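Usier Palm Leaf Sheet Set, Full Size: Review After a Summer of Use

Filed under: Bedroom, Bedding

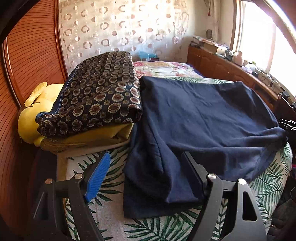

I bought the Usier set in April to replace a plain white set from Ibarra that had worn thin in the middle. I wanted something with a print that would still look fine under the bedding I already own, meaning a navy blue cover and a dark paisley blanket with blue piping that I have no plans to give up. The green leaves on white looked like they would go with both, and they do.

The set comes with a flat sheet, a fitted sheet and 2 pillowcases. It arrived folded around a piece of cardboard in a thin cloth bag. The bag has a drawstring and is big enough to hold the whole set again after washing, if you fold it with some care.

Feel and weight

The label says all cotton, in a plain weave. Out of the package the fabric was stiff and had a slight starch smell. After the first wash the smell was gone, and after the third the stiffness was mostly gone too. It is not a silky sheet. If you like the slippery kind you get with sateen, this will feel dry to you. I prefer it, mainly in hot weather.

It is a medium weight sheet. I was worried that the print would feel rubbery, as it did on a cheap set I had years ago, but there is no difference to the hand between the leaves and the white parts.

Fit

My mattress is an older Horneck, not very deep, with no topper. The fitted sheet goes on easily and the corners stay put. There is elastic all the way around instead of only at the corners. I tried it on the guest bed as well, which has a thick topper, and there it was tight enough that one corner popped off overnight. If your mattress is on the tall side, measure before you order.

The flat sheet is generous in length and a little short in width. It tucks well at the foot, but there is not much left to hang down at the sides. With a big cover over it you won't see this. On its own in July I noticed it.

Washing

I wash warm and tumble dry on low. The green has faded a little, about as much as I would expect, and the white has stayed white. I wash the navy cover separately, having lost a good white sheet to a dark blanket once before. The sheets wrinkle. Taken out of the dryer right away and put straight on the bed they look fine, and left in the basket until evening they need an iron. I don't iron sheets, so I live with it. The leaf print hides small creases better than the plain Ibarra set did.

The hems are straight and the stitching is even. I found one loose thread on a pillowcase and cut it off, and it has not run.

How it works with darker bedding

This was my main question before buying, and there was nothing in the listing to answer it. All the store photos had white pillows and a pale duvet. My paisley blanket has a very dark ground with reddish-brown medallions, cream edges and a bit of olive in the flowers, so it is already a busy thing. I expected the two prints to fight. In practice the navy cover goes between them most of the time, and the olive in the blanket picks up the green well enough. With the blanket folded into a stack and the cover pulled back, the white in the sheet keeps the bed from looking too heavy.

Navy does show lint. I get a few pale specks on the cover after each change of sheets, fewer now than in the first month. A quick shake takes care of it.

Price and ordering

I paid the regular price at Skirovport, which had it in 3 prints when I looked. The palm was the only one with a white background. Shipping took 7 days. The page had 293 reviews at the time, and the complaints were mostly about pocket depth, which matches what I found on the guest bed. A few people also said the pillowcases were too small. Mine fit standard pillows with a little room at the open end.

What I would change

A wider flat sheet, first of all. I would also like a tag marking the short side of the fitted sheet, which the old Ibarra set had. I put it on the wrong way about half the time and have to start over. I may sew in a bit of ribbon myself.

Would I buy it again

Yes, for this bed. The fabric has held up, the print hasn't gone dull, and it sits well under the things I already had. I would not get it for the guest bed unless they bring out a deeper version. If they do, I'll order that one and add a note to this page.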